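Opinion > Food and Drink > Eating Out

Bring back the bread basket, and stop charging for it

Last month I ate at a restaurant in Stadton where the bread was £6. It came as four slices on a slate with a smear of butter, and the waiter told us the name of the flour. My mother, who is 71, asked him whether it would be all right to have some before the starters, and he said the kitchen would send it when it was ready. It arrived with the fish.

I have been eating out for most of my adult life and writing about it for ten years, and I would like to make a case for something old and dull. A restaurant should put a basket of bread on the table when people sit down. It should not ask whether they want it, it should not list it on the menu, and it should not charge for it separately.

The usual argument against this is cost. Flour has gone up, energy has gone up, wages have gone up, and a kitchen which bakes its own bread is paying someone to be there at five in the morning. I accept all of that. But a restaurant also pays for salt, tap water, napkins, heating and the lamp over the door, and none of those appears on the bill. They are in the price of the main course. Bread used to be in there too, and when it was taken out I don't remember the price of the main course going down.

I would sooner pay a pound more for the lamb. Most people would, I think, if you put it to them that way, and they would leave with a better opinion of the place. A charge for bread makes a customer start adding up before they have eaten anything. They look at the wine list differently after that. They skip pudding.

The second argument is waste, and it is a better one. I spoke to the owner of a café in Drustidthorpe who kept a tally for a month and found that 1294 pieces of bread had gone out to tables and come back untouched. She stopped the free basket that August. I don't blame her, and I don't think anybody should be proud of throwing food away.

But when I asked how much went out to each table, the answer was six pieces, whether there were two people sitting there or five. That is a problem with portions. Send two pieces for two people and offer more when it is gone. The places I know that do this have very little coming back, and what does come back is a crust. Yesterday's uncut loaf can go into soup, crumbs or a bread pudding, as it did in every kitchen I worked in before I started writing.
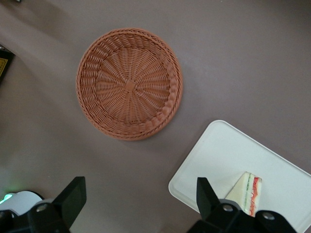 A shallow woven basket, and a sandwich on a tray.

The basket itself matters more than people in the trade seem to believe. Slates are cold and scratch when you put a knife on them. Small wooden boards have no sides, so the bread slides off when the board is passed. Paper bags, which had a fashion a few years ago, are noisy and take up half the table. A basket has a rim. You can hand it across with one hand while you are talking, line it with a cloth if the bread is warm, and shake the crumbs out of it at the end of the night. It was worked out a very long time ago and nobody has improved on it.

It also gets passed. That is the part I miss most. On a board or a slate each person tends to look at which piece is theirs, and with four slices between three people there is always one left sitting there while everyone is polite about it. A basket goes round. People who don't know each other well have something to do with their hands for the first ten minutes, which are the awkward ones.

I am not asking for anything grand. The best bread I was given last year was at Cuadros, a plain lunch place near the bus station, and it was an ordinary white loaf, cut thick. The butter was soft enough to spread. It was down on the table before I had my coat off. I had gone in for a bowl of soup on a wet Wednesday and I have been back often enough since that they must have had the price of that bread from me many times over.

There is a fair point to be made about people who can't eat wheat, and a free basket is no use to them. A decent kitchen will ask when the booking is made and find them something else, olives or a few radishes with salt. It costs very little and it stops one person sitting there with an empty plate while the others eat.

What I don't accept is the idea that bread has become too good to give away. If the sourdough takes three days and has to be sold at £6 to make sense, then by all means sell it, over the counter, to take home. For the table, buy a sound loaf from the baker down the road and cut it up. Nobody sitting down hungry at half past seven wants to hear about the starter.

Comments (4)

breadandscrape
Agree with every word. We were charged for butter as well in Zukholm, as a separate line.

Tableforone
As someone who usually eats alone, I nearly always leave half the bread and feel bad about it. I'd rather be asked. A basket for one is a bit sad too.

k_mellow
Easy to say "put it in the price of the lamb". I run a 10 table place and if my lamb is a pound dearer than next door's, people read the menu in the window and go next door. They don't see the bread until they've sat down.

oldhobnob
Soft butter. Should be the law.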